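Mosham Juniors: end-of-season talk, clubhouse, November
Speaker notes, T. Lâm
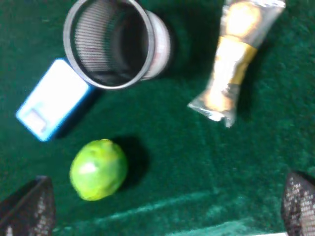
Open with the Karham game. Lost 14–11, still our best cricket-free afternoon of baseball. Wait for the laugh, move on if none.

Fielding: 21 errors all season, mostly mine to explain. Dilek Sönmez has the list. She will read it if asked, so don't ask.

Pitching: Under-12s stay on short counts next year. Parents who shout "one more inning" may come and throw it.

Money: over 200 pounds on baseballs, many now living in the Mandley allotments.

Thank the umpires. Mean it. Then tea.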